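Jumance two-arm teaching kit: three weeks of folding boxes with it

Score: 7 out of 10

We bought the Jumance kit in April to collect demonstrations for a carton-folding policy. I had used an older single-arm setup before this and wanted something two people could share without much training. This review covers the teaching side only: the leader handles, the recording software and what you get on disk at the end. I haven't trained anything large on the data yet, so I won't score that.

Setting up

The kit came in three crates. Dede Laryea and I had both arms bolted down and talking to the recorder by the end of the second day. Most of that time went on the cables. The manual shows one route for them, and with that route the elbow could pull the cable tight at full reach. We left a wider loop and have had no trouble from it. The manual should be changed.

Calibration takes 21 minutes for the pair. You have to do it again whenever you take a gripper off, even to clean the fingers, and there is no way to calibrate one arm on its own. This is my main complaint about the hardware.

Recording

The leader handles are good. They are light, the trigger has enough travel to do a half squeeze, and you can put them down mid-episode without the arms drooping. Amerley Gyamfi had never driven a robot and was recording usable episodes after one morning.

Each episode is started and stopped with a foot pedal. A long press throws the episode away. I would have preferred a separate pedal for that, as I've lost good takes by resting my foot. There is an undo, but it only goes back one.

We aimed for 140 kept episodes of the same task: pick up the flat blank, open it, fold the end flaps in. It took us until the Saturday of the third week. The blanks are from Olemwood and they crease well, but a blank that has been folded a few times goes soft along the lines and behaves differently. We wrote the number of folds in the episode notes and retired each blank after 30. If you are collecting cardboard data, decide on something like this before you start. We didn't, and had to redo the first 50 episodes.

The software

Florker is the recording program supplied with the kit. It saves joint positions, gripper opening and every camera stream into one folder per episode, with a plain text file for notes. Playback is quick. Trimming the dead time at the start is one key press, and the original is kept.

The weak part is labelling. You can tag a whole episode as good or bad but you can't mark a point inside it, so a fumble and recovery at the halfway mark gets no label of its own. Adjoa Opoku wrote a small script to add those marks afterwards. I asked support about it and was told it is planned.

Dropped frames are reported at the end of each take, per camera. On our machine they stopped once we moved recording to the internal drive.

Cameras

The fixed view is the one I check first when an episode looks wrong. It shows which arm moved and whether the two were working against each other. The wrist view is less use to a person, as the board fills most of it once you are close, but it shows where the fingers are against the edge of the board. Exposure can be locked for each camera and I'd advise doing it. The panels in our cell are glossy enough to throw a bright spot into the wrist view at some angles, and with automatic exposure on, the cardboard went darker and lighter through the take.

Support

Slow but correct. Two questions, both answered in four working days by someone who knew the product.

Would I buy it again? Yes, for a task that needs both hands. For single-arm picking it is too much money and too much bench, and Aidoo's smaller kit would do. 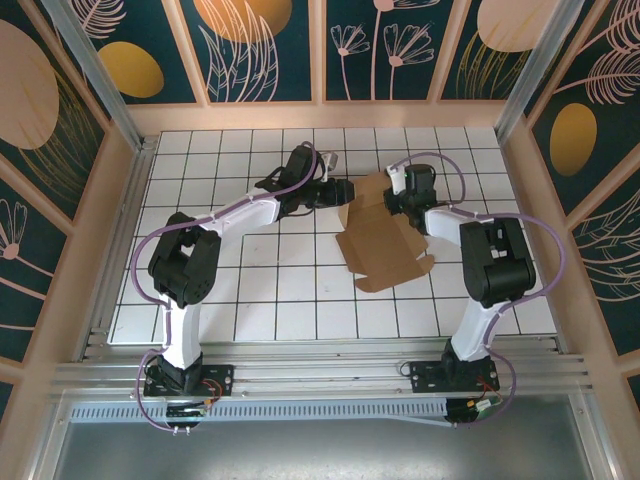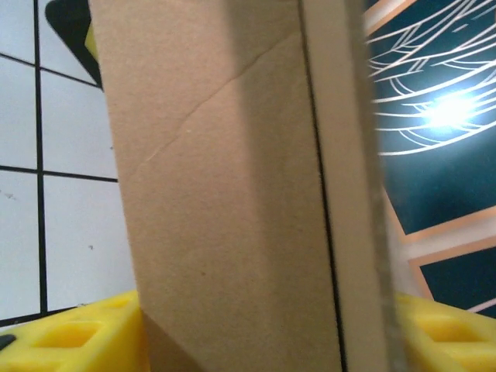 Folding task, fixed view first, then a wrist camera close to the board.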